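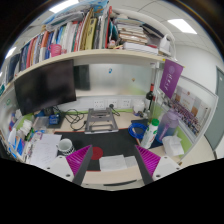 Wie oft müssen die Greifbacken eines Handgreifers gewechselt werden? Nach unseren Messungen alle 200 Greifzyklen, bei glatten Teilen auch früher, sobald der Prüfkörper beim Halteversuch mehr als 2 mm rutscht.

Projektbericht: Wartung und Einstellung des Handgreifers Sisier
Sonntag, 24. März 2024 | Projektgruppe Seso
Lesezeit: 6 Minuten

1. Aufgabe

Die Projektgruppe Seso betreut seit September den Handgreifer Sisier. Übernommen haben wir ihn ohne Wartungsplan. Es gab eine Stückliste und ein paar Notizen der Vorgängergruppe, in denen Anzugsmomente fehlten und zwei Teilenummern falsch waren. Ziel des Projekts war ein Plan, nach dem auch Studierende ohne Vorkenntnisse den Greifer prüfen, einstellen und nach einem Backenwechsel wieder freigeben können.

2. Aufbau

Der Greifer hat zwei gegenläufige Finger. Jeder Finger besteht aus einem weißen Montageblock, einer gerippten Backe in Magenta und einer schwarzen Fingerplatte. Die Platten sind schräg zur Mitte gestellt. Die Backen sind das einzige Verschleißteil, das wir regelmäßig tauschen. Ersatz liegt in der Schublade mit der Aufschrift Steyn, zusammen mit den Schrauben und dem kleinen Drehmomentschlüssel.

3. Vorgehen beim Backenwechsel

Greifer ganz öffnen und die Finger gegen Zufahren sichern. Schrauben am Montageblock lösen, zuerst die äußere. Backe abziehen, Auflagefläche mit einem fusselfreien Tuch reinigen. Neue Backe bis zum Anschlag einsetzen und die Schrauben von Hand eindrehen. Erst wenn beide Seiten montiert sind, wird festgezogen, abwechselnd links und rechts. Backen werden immer paarweise getauscht. Bei einem Versuch mit nur einer neuen Backe hat der Greifer den Prüfkörper deutlich verkantet gehalten.

4. Einstellung der Parallelität

Nach dem Wechsel wird der Greifer langsam auf eine Fühlerlehre geschlossen. Der Spalt muss an der Spitze und an der Wurzel der Backen gleich sein. Weicht er ab, wird der Montageblock gelockert und nachgesetzt. Beim ersten Mal haben wir dafür 22 Minuten gebraucht, inzwischen geht es in 6. Die meiste Zeit kostete das Nachsetzen des linken Blocks, der sich beim Anziehen leicht mitdreht. Eine Unterlegscheibe hat das Problem behoben. Sie steht jetzt in der Stückliste.

5. Ergebnisse

Die Haltekraft nahm mit den Zyklen zunächst kaum ab. Kurz vor Ende der Messreihe wurden die Rippen an der Spitze flach, und der Prüfkörper begann zu rutschen. Den Wechsel bei 200 Zyklen haben wir deshalb als festes Intervall eingetragen. Für raue Teile ist das vermutlich zu vorsichtig, dazu fehlen uns aber Daten. Ein zweites Backenmaterial aus dem Projekt Ernetti konnten wir nur kurz testen. Es hielt glatte Teile besser, riss aber am Schraubenloch ein.

6. Offene Punkte

Das Zählen der Zyklen erfolgt noch über eine Strichliste und ist fehleranfällig. Die Führung der Finger wurde bisher nur auf Spiel geprüft und nicht zerlegt. Das Anzugsmoment haben wir am alten Schraubensatz ermittelt. Es muss mit den neuen Schrauben noch einmal kontrolliert werden.

22-mal geteilt | 2 Kommentare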